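**Foltness Public Library – Updates on the Summer Lending Program**

1/ The Foltness Public Library is pleased to share the terms of its summer lending program, which opens to all cardholders in June. We will post the main points in this thread. Printed copies are available at the front desk and at the Multley branch.

2/ The loan period for books, audiobooks and sheet music will be extended to 30 days from the date of checkout. Magazines and local newspapers remain at their present loan period and may not be renewed by phone.

3/ Last summer, 3,227 items were borrowed under the program. The largest share came from the children's collection, followed by cookbooks and travel guides. We thank the families of Foltness and Multley for the good condition in which those items came back to us.

4/ This year the collection has grown by 400 titles, chosen from the suggestion slips left by readers in the winter months. The list includes large-print fiction, beginning readers in Spanish and Portuguese, and a long-requested set of regional bird guides. Readers whose suggestions were accepted will receive a card in the mail and may place the first hold on the title.

5/ Tatsuya Arai, Head of Lending, has asked us to repeat one point from the spring notice. A hold is kept at the desk for 3 working days. After that time the item goes to the next reader on the list, and the first reader must place a new request. The desk is not able to set items aside informally.

6/ The reading room on the upper floor will keep its usual hours. Quiet study is requested until 3 p.m. After that hour the long tables are open to tutoring pairs and small reading groups. Groups that wish to meet every week should sign the book kept beside the map cabinet.

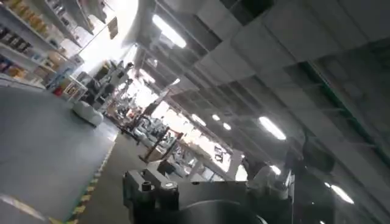
7/ Readers have asked how the children's story hour will be seated this year, as attendance in April went beyond what the rug could hold. The library has decided to mark the waiting area on the floor of the entrance hall. The marking will follow the familiar pattern of the yellow-and-black striped line on the concrete floor in the photo, though ours will be laid in a softer green. Families are asked to wait behind it until the storyteller opens the door. Strollers may be left along the coat wall.

8/ Story hour will be led by Ea Grímsdóttir, who joins us from the Multley branch. She will read from picture books in the first half and tell folk tales from memory in the second. Children may bring a cushion. Food should stay in the entrance hall – water bottles with a lid are welcome.

9/ The Thambiah Reading Prize returns for young people in grades four through eight. Entrants should read five books of their own choosing and write one page on the book they would lend to a friend. Pages may be written by hand. Entry forms should be returned to either branch before the last week of August.

10/ Please note that the old paper library cards will be accepted through the end of summer. Cardholders may exchange them at any time for the new card, free of charge, by showing proof of address. Parents and guardians may exchange cards for children under twelve without the child being present.

11/ The Grasirov catalog, which replaced our former search page in the winter, now shows both branches in one list. A small letter beside each title gives the branch where the copy is shelved. Staff will gladly print a list for any reader who prefers to work on paper.

12/ Returns may be made at either branch. The outdoor book drop is emptied each morning, and items found in it are recorded as returned the evening before. Sheet music and audiobooks should be handed in at the desk, as loose pages and cases are easily damaged in the drop.

13/ Questions on any of these points may be left as a reply to this thread or brought to the front desk in person. Replies will be read during opening hours.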